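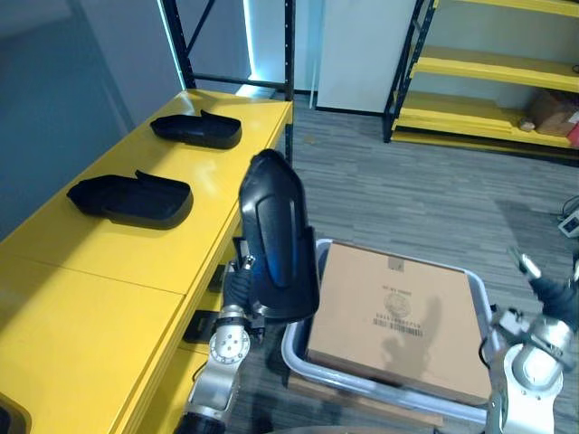
Rimari: a rhythm game you play with a cooking spoon
Student project report, Game Design Studio
Meirion Kneath
2024-12-02

Where the idea came from

I grew up on games that came with odd plastic things in the box. Drums, maracas, a fishing rod, a mat that slid all over the carpet. Most of them ended up in a closet, but I remember every single one, and when we were told to design a game around an unusual controller I knew within a minute that I wanted to make a music game (the spoon came later, while I was stirring soup).

Rimari is a single-player rhythm game. You run a night kitchen for a grumpy river spirit called Hồ, who only eats food that has been stirred in time. You hold a real spoon with a motion sensor strapped to the handle. Stir, tap, scrape and flick, and each one matches a symbol coming toward the pot on screen.

Building it

The sensor sends its readings to a laptop over Bluetooth and my code sorts them into the four moves. Tap and flick were easy. Stirring was a nightmare! A slow stir looks a lot like someone just holding a spoon and breathing, so my first version gave players points for standing still. I fixed it by looking at a longer stretch of movement before deciding, then shifting the scoring back in time so the hit still lands on the beat.

To tune this I recorded myself and two classmates making 3793 separate moves and labeled them all by hand. It took most of November and I would do it again, because the difference was huge. You could feel it in the first ten seconds of play.

There are 5 songs. I wrote four of them in Tavance, the little music tool we used in the sound module, and the last is a remix of the first one at a much meaner speed.

Playtesting

I had nine players, each for one full run. I logged their results in Histex so I could see where in a song people fell apart. The average hit rate on the first song was 69 percent, a bit lower than I wanted. Nearly all the misses were on scrape, and watching people play I could see why: my symbol for it looked like a wave, so they stirred. I redrew it as a short straight line.

The best moment was a player who lost badly, laughed, and asked to go again before the score had finished counting up.

What I'd change

The strap slips on thin handles. The menus still need a keyboard, so you have to put the spoon down between songs and it breaks the mood completely. I'd also love a two-player mode with one pot and two spoons, where you have to stay out of each other's way. The code for reading a second sensor is half written and I plan to finish it over the break.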